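Clirna Pauses Bin-Picking Work at Tisside Laboratory After Gripper Fault

Company issues voluntary notice to 7 partner sites; no injuries reported

TISSIDE, 11/15/24 – Clirna today announced that it has paused unattended operation of its bin-picking robot cells following a fault at its Tisside laboratory. No one was injured. The company has notified all 7 partner sites that use the same gripper control software and has asked them to keep an operator at the cell whenever the arm is powered.

The fault occurred during a long-run trial in which a robot arm sorts mixed household and workshop items from an open bin. On cycle 2542 of the trial, the gripper controller reported that the fingers were open when they were still closed on an item. The arm then started its next approach and pressed the held item against the bin divider. The force limit on the arm did not trip at once, and an operator stopped the cell with the emergency stop button.

A review of the logs found that the position signal from the gripper had dropped out for 200 milliseconds. The software treated the missing signal as a valid reading and carried on. Engineers have since found two earlier cycles in the same trial with the same dropout. In both of those cases the gripper was in fact open, and the error had no effect.

"The arm should have stopped when it lost the signal, and it did not," said Cecilia Wumbei, Director of Safety at Clirna. "The operator on duty acted correctly and quickly. We do not want the safe outcome of this event to depend on that person being there, and until the fix has been tested we will not run these cells alone."

Clirna has taken the following steps:

Unattended and overnight runs are suspended at Tisside and at all partner sites.

Controller software has been changed so that any loss of the gripper signal brings the arm to a protective stop. The change is now under test.

Cable routing and connectors between the wrist and the controller are being inspected on every affected cell. Partner sites have received a checklist and should return it to the Tisside office.

The force limit for moves inside the bin has been lowered.

The company has asked Amegashie, an independent machine safety consultancy, to review both the fault and the response to it. The review will be led by Wumpini Boateng. Clirna will share the full findings with partner sites and will publish a summary in March.

"We have been given the complete logs and access to the cell," said Boateng. "Our first task is to establish why the signal was lost. The software change deals with what happens afterward, and the two questions need to be answered separately."

Attended work at Tisside continues under the revised limits. Delivery dates for the Gromlow sorting cell will be confirmed once the review is complete.

Partner sites with questions about the notice should contact Bernice Yakubu, Customer Safety. Media inquiries should be directed to Sena Osei, Communications, at the Tisside office. 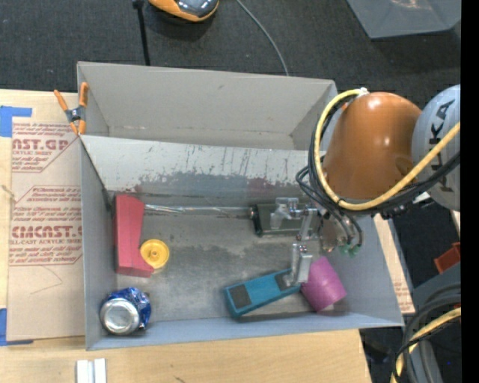 Robot arm and gripper over a divided bin of mixed items.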